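My February of cold brew tea

I have fallen hard for cold brew tea this winter, which makes no sense given the weather in Londcombe, and I don't care one bit! It started with a bag of green leaves from the Phan tea stall (the grassy one in the paper pouch) that kept turning bitter on me every time I used the kettle. So I dropped a big spoonful into a jar of cold water, stuck it in the fridge overnight and forgot it. Next morning it was sweet. Properly sweet, like snap peas!

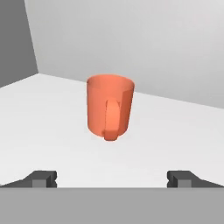 After that I tried everything in the cupboard. Oolong is gorgeous, jasmine goes a bit soapy if you leave it too long, and the smoky black one tasted like a campfire somebody had rained on. My favorite so far is a plain roasted green, 4 grams of leaf to 250 ml of water, left for the night with a strip of lemon peel. I used to do double that amount and it was way too much.
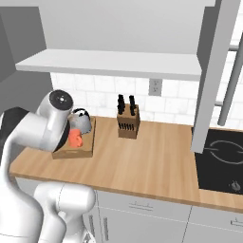 Mint is next on my list, and cucumber, and maybe a slice of ginger if I'm feeling brave. I've also got my eye on a pouch of Bitar white tea, the 40 gram size, because a reader told me it comes out tasting like melon. Melon! If you've tried it, leave me a comment and tell me how long you steep it. I've got a clean jar waiting in the fridge door.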